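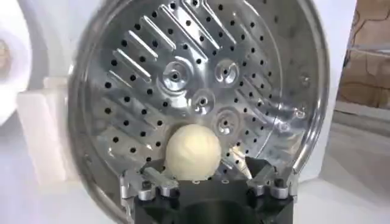 Come Make Dumplings and Buns With Me: Steam Kitchen Helper Wanted (Part Time)

14 Jul 2021 | 9 comments | Shared 534 times

Hi! I run the steamed dough side of Trestley, the little bun and dumpling kitchen on Metwally Street in Rivwood, and I need another pair of hands. Two pairs if I get lucky, but the budget says one, so let's start there.

The job is dough and steaming, mostly. You'd be mixing, resting, portioning, rolling the portions into balls, filling them (or not, we sell a lot of plain ones), setting them out on the steamer trays and keeping an eye on the clock. Then you wash the trays. I want to be upfront about the trays because the last person I hired thought I was kidding. They're stainless steel, they're full of little holes, and dough loves a little hole more than anything in the world. You soak them, you take the soft brush to them, you hold them up to the light over the sink and then you usually go back in with the brush. I find it kind of relaxing with the radio on. If that sentence made you tired, this may be the wrong kitchen for you, and no hard feelings!

What I'm after

Somebody who likes dough. You don't need a culinary degree and you don't need restaurant experience, though if you have it, great, tell me about it. I'd much rather have a person who has baked bread at home every weekend for years and can feel when a ball is too dry than someone with a long resume who's in a hurry. I can teach you the pleats. I can teach you our folding order and how we stack the tiers. Teaching patience is harder, and I've tried.

You'll be on your feet for the whole shift apart from breaks. It gets steamy in there, glasses fog up, hair does whatever it wants (we wear caps, I supply them). You need to be okay lifting a 25 pound sack of flour onto the bench. You also need a food handler card, or be willing to get one before you start, and I'll pay the fee.

Please don't wear rings or a bracelet on shift. Short nails too. I once spent a very long afternoon going through a whole batch looking for an earring back, and I'm not doing that again.

Hours and pay

Shifts start at 5 in the morning and finish at 11. Yes, 5. The first buns go out the door at 7 and the regulars are not shy about it if they don't. It's 3 mornings a week to begin with, and if we get on well there'll be more once the Femus market stall opens back up in February, since I'll be over there half the time and somebody will need to run the steamers here.

Pay comes out to $1340 a month for the 3 mornings, paid on the last working day. Tips from the counter get split evenly, kitchen included. You eat breakfast on me, and you can take home whatever came out lopsided. There's always something lopsided. My neighbors have been living on it for years.

The trial morning

I don't do sit-down interviews. I'm terrible at them and I always end up talking about myself. What I do is a paid trial morning: you come in, I give you an apron and a lump of plain dough, and you roll for a while next to me. We'll steam what you made and eat it. I'm looking at whether your balls come out close to the same size, whether they're smooth on top, and whether you wipe down your spot before you move on to the next thing. Speed comes later, so please don't race me. You'll lose, and the seams will be ugly.

If you have a bun or dumpling recipe from your own family, bring it along, or just bring the story of it. Our scallion roll started out as somebody's mother's recipe and it's now the thing we run out of first.

How to apply

Write me a few lines by email or drop a note at the counter any time before we close at 2. Tell me what you like to make at home, which mornings you can do, and whether you're allergic to anything (we handle wheat, soy, sesame, egg and shellfish every day, and I can't work around those). A resume is fine but I'll read the note first. Please don't call before noon, the phone is next to the big steamer and I can't hear a word.

I'll answer everyone, it just might take me a few days. Hope to see you in the steam!

Contact: the counter at Trestley, Metwally Street, Rivwood | © 2021 Trestley | Back to top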